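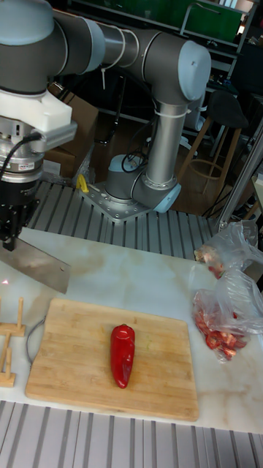 *The bamboo board on the marble counter, with the cleaver over to the left.*

Kitchen bench meeting, Hureo shared workshop, 2026-08-23

I took the notes again, so blame me for the spelling.

**Counter.** We started with the marble, as usual. Everyone likes the look of it (the gray and tan veining really is pretty) but two people worried about lemon juice etching the surface. Agreed: wipe it down after every session with plain dish soap, no vinegar spray. I'd bought a bottle of the spray already, so that's going home with me!

**Cutting board.** Long talk, longer than it needed to be. The bamboo one stays in the middle of the counter for chopping. Somebody asked for a damp cloth underneath so it doesn't slide, and I said I'd bring a few old dish towels. Oil it once a month. We did not settle on which oil and I'm not reopening that one until everybody has eaten lunch.

**Cleaver.** Taltero quoted us 40 dollars for sharpening, pickup included. Approved. Hand wash and dry right away, please, and keep it out of the sink.

**Vegetables.** The Fastmont order is 8 pounds of carrots and 40 onions for the next round of chopping. I think that's a lot of onions, and I said so, but I was outvoted.

**Money.** 825 dollars left in the kitchen budget before the sharpening comes out. A second board was put off to next time.

**To do**
- Dish towels: me
- Call Taltero back about pickup
- Ask Siriwardena if they still carry the bigger bamboo boards
- Confirm the carrots and onions with Fastmont

Next meeting same place, date to come by email.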